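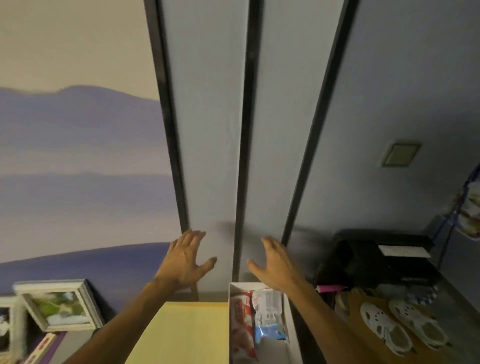 One member wants to know why the closet door opener needs a current limit at all when the motor driver already has a thermal cut-out. The cut-out protects the driver. It does nothing for a hand between a sliding panel and its neighbour.

The Dravard build now reads motor current 200 times a second and stops the belt if five readings in a row exceed the threshold. The stall test was repeated in August with the new pulley, and the panel stopped in 67 milliseconds, measured at the controller pin. Belt stretch is not included in that figure.

Four points remain open. The end stop at the closing side still bounces and needs a longer debounce. The Cemico bracket flexes under load and will be remade in thicker steel. Pushing a panel by hand with the power off turns the motor, so a clutch is being drawn up. The threshold is fixed in the code and ought to be a setting.

Wiring diagram and firmware are in the shared folder under Dravard, revision 4.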